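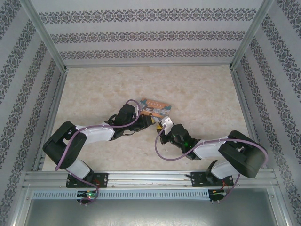 Notebook entry — Feb 20, 2025

Home | Notebooks | Bindery | Adhesives | Search

Trial of wheat starch paste on the Beder pamphlets, second batch. Entry by Séverine Leclerc, with Kamran Shaikh.

The paste was prepared at the usual strength and strained twice. Pamphlet 132 took the new spine lining well. Pamphlet 673 did not: the lining lifted at the tail after pressing, and the old animal glue beneath it had plainly not been fully removed. It has been returned to the cleaning bench.

Mr Shaikh proposes a longer poultice, followed by three hours under light weight. This is agreed for the next batch — the Rolland press is to be used, as the Nandville press still marks soft covers.
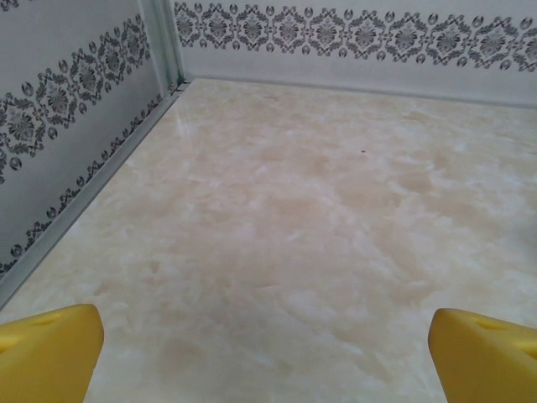
MATERIALS

Japanese tissue is low. Inès Pons will place the order in March. The remaining Trultamik blotters are to be kept for leather work only.

The cracked paste brush has been discarded. Please do not soak brushes overnight.

2 comments

Maëlys Pichon: Was 673 lined along the grain? The first batch lifted in the same way when it was not.

Borislav Stojanović: The grain was checked and noted on the job card.

Shares: 3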